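4. Setting up the bench

Bernus 200 label printer, Cekthorpe site copy. Changes to Kanokwan Kaewkla please, not scribbled in the margin.

4.1 Pick a flat table. Needs to take the printer plus a full roll box. No wobble.

4.2 Mat down first, then anything else. Leave a bit of table showing at the sides so you can get your fingers under to lift it.

4.3 Printer at the back left, feed slot towards you. Cable out the back, not under the mat.

Note: the older Mallus rolls are 1,150 labels, the new ones 4,000. Check the box. Setting is under Menu > Media > Roll length. Wrong setting = low roll warning comes up far too early, or never.

Brown mat on a white table, border left clear both sides and along the bottom edge:
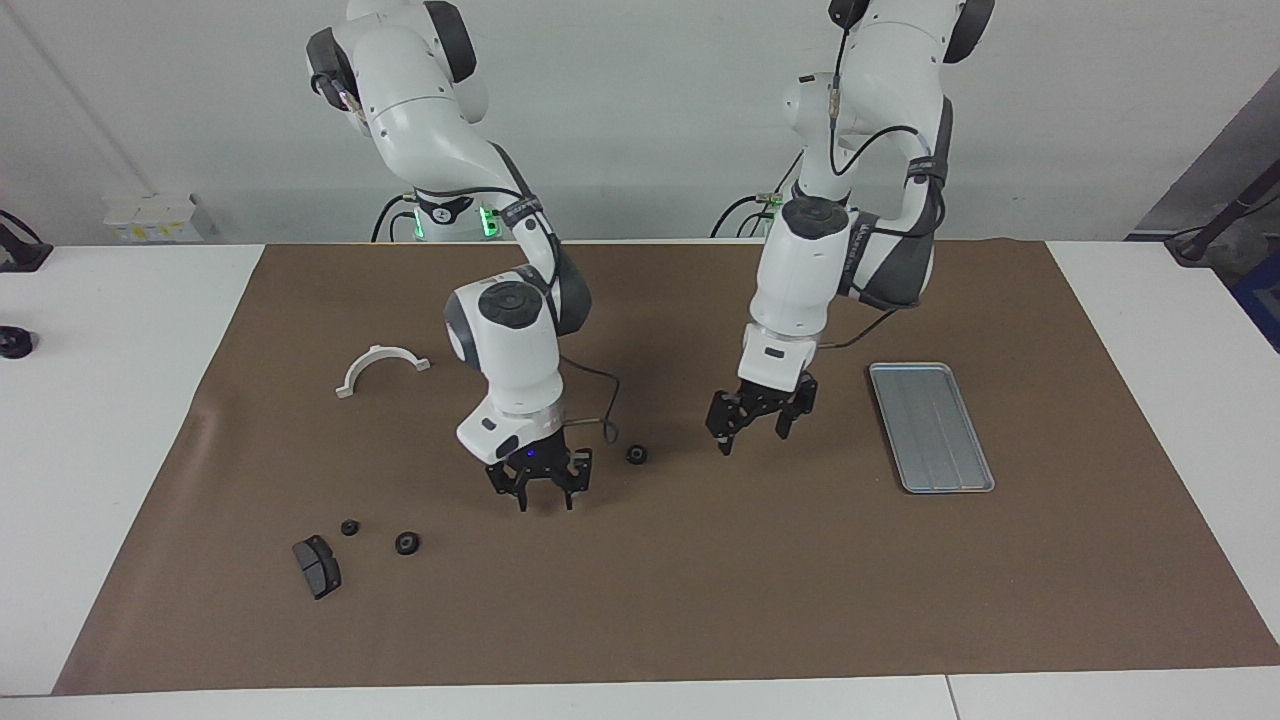

4.4 Load the roll. Lid up, green lever back, roll in with labels facing up. Pull about a hand's length through the slot. Lid down till it clicks, both sides.

CAUTION: print head stays hot after a long run. Switch off and wait before you clean it. Wipes only, no blades, no screwdrivers.

4.5 Press Feed twice. One blank label each time. If you get two or a half one, do the gap calibration (section 6) and try agian.

4.6 Test print. Hold Feed until it beeps, let go. Faded down one side means the lid isnt shut properly.

4.7 Error 272 = ribbon not seen. Take it out, turn the core till the notch lines up, refit. Still there, ring Duangjai Ratanaporn at Panyasiri, have the serial number ready (sticker underneath).

Checked 24th June. Ribbon part numbers to follow, see section 9 for now.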